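Clullwood Home Forum > Laundry and Clothes Care > Printed black shirts, top loader or by hand?

sanne_smits
22 July 2024
I have a black shirt with cranes printed all over it, cream and white with a bit of red near the heads. Up to now I have washed it by hand, and I'm tired of doing it. The machine is a top loader with a see-through dark lid. I've been told top loaders are hard on prints and that I should stick to the sink. 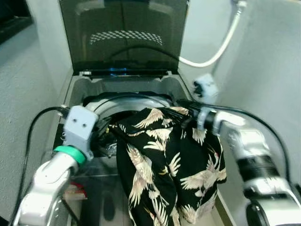
The label has faded so I can't go by that. I think it's viscose but wouldn't swear to it. What I want to know is whether a cold wash inside out is safe, and what spin to use. The lowest I can set is 400. Also whether it needs a net bag.

Molley17
Cold, inside out, 400 is fine. I do all my darks that way. Net bag yes, buttons done up.

goossens_g
Disagree about the buttons. If they're done up the front pulls against the buttonholes when the load twists, and in a top loader it does twist. Leave them open and turn the collar up.

Molley17
Never had a buttonhole go. Undone fronts wrap round everything else in the drum.

goossens_g
Not in a bag they don't.

Yolanda Valcárcel
Bag or no bag matters less than how full the drum is. People see 7.5kg on the machine and fill it to the top. A shirt like that wants room to move, with two or three other dark things and no jeans. Zips and rivets are what wear a print.

I'd also take it out as soon as the machine stops. Viscose left in a heap sets its creases and you'll be ironing over the cranes, which is worse for them than the wash. Lift it out by the shoulders and give it one good shake downwards.

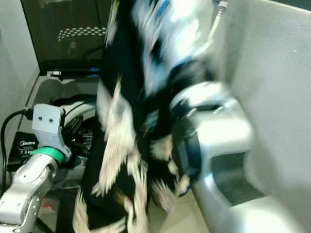

Black patterned garment hanging at full length, Midea 7.5kg panel behind.

sanne_smits
Thanks both, and Yolanda. Half loads it is. I paid 145 for the shirt so I'd like it to last.

rurkasetti
For 145 I'd carry on washing by hand. Ten minutes in a basin — no spin at all, roll it in a towel, hang it up. I lost a good blouse to a top loader last November and the cuffs were never straight again.

Yolanda Valcárcel
Was it in a bag?

rurkasetti
No, and it was in with towels.

Molley17
Well, that's the towels then.

rurkasetti
Maybe. I still wouldn't risk it.

goossens_g
Whichever way you go, use liquid and not powder. Powder leaves pale marks on black in a cold wash. Dry it in the shade, inside out, on a wide hanger.

sanne_smits
I've got liquid. I'll try it on the 16 minute quick wash first, buttons open, in a bag, and post again once it's dry.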